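Upstairs, downstairs at Norkden

I got to Norkden at nine on a Friday morning in July, much too early, and the studio manager let me in with a mug already in her hand. She has run the place for years and asked me to leave her name out of it ("put the building in, it's better looking than me"), so that's what I'm doing.

I'd come to talk about the room. If you've ever tried to rent a desk in this town you know what's on offer, mostly carpet tiles and a window that looks at another window. Norkden was a tile showroom before it was a shared workspace, and when the showroom people moved out they left one big open floor with a mezzanine over part of it.

"Everyone told us to close the top in," she said. "Put walls up, make six little offices, charge more. We had the drawings done and everything. Then I stood down there one afternoon and looked up and thought, no, I'd miss it."

So the mezzanine stayed open, and what it got was a railing. She talks about that railing the way some people talk about a car! It came from a metal shop called Stimitz, and the first quote was for glass panels. She had 33 samples of one thing and another on her kitchen table by then, and glass was the first to go.

"Glass is lovely for a week," she said. "Then it's fingerprints. I wanted black metal, plain bars, something you could lean on with a coffee."
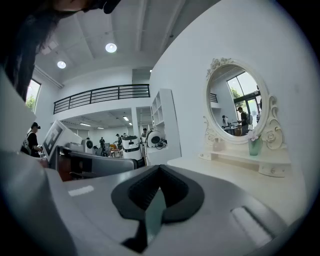
The white walls took longer to agree on than the railing did, which surprised me. I'd assumed white was what you picked when you'd run out of energy. She laughed at that and told me they had gone through a pale green, a sort of oatmeal, and one she would only call "the dentist" before they went back to white. The paint was from Trostimetti, 148 liters of it by the time the ceiling was done, and the ceiling was the part she dreaded.

"It has all those beams, so you're up and down the ladder for every one of them. And you do the flat part and feel great, and then you look at the sides of the beams."

I asked her about the lights, because I'm fussy about lights. Up high they're round. Under the mezzanine, where the ceiling comes down low over the desks, they went with long strips, and she was against those at first (she'd worked in a basement once and had opinions). What changed her mind was sitting at a desk down there on a dark afternoon with a borrowed strip light and a stack of invoices.

"I could read everything. I was annoyed, to be honest with you. I'd already picked out lamps."

The lamps would have been $700 for the set. She spent the money on chairs instead - another $700 went on having the floor sanded, and she still thinks she overpaid for that one. The chairs are a mixed bunch. I liked the orange best and told her so, and she said I should get in line.

We talked a bit about noise, the thing I'd worry about with an open floor like that. She said it's fine until two people take calls at once, and then everybody hears about somebody's boiler. Siqueira, the design firm that helped with the layout, wanted fabric panels hung from the mezzanine edge. She's still thinking about it. She doesn't want to cover the railing, for one thing.

Her favorite spot is over by the tall window, where you get the green of the leaves outside. She eats her lunch there most days, standing up, and people have learned to bring her their questions then.

"Next is the stairs," she told me as she walked me out. "Don't ask me what color. I've got the samples at home."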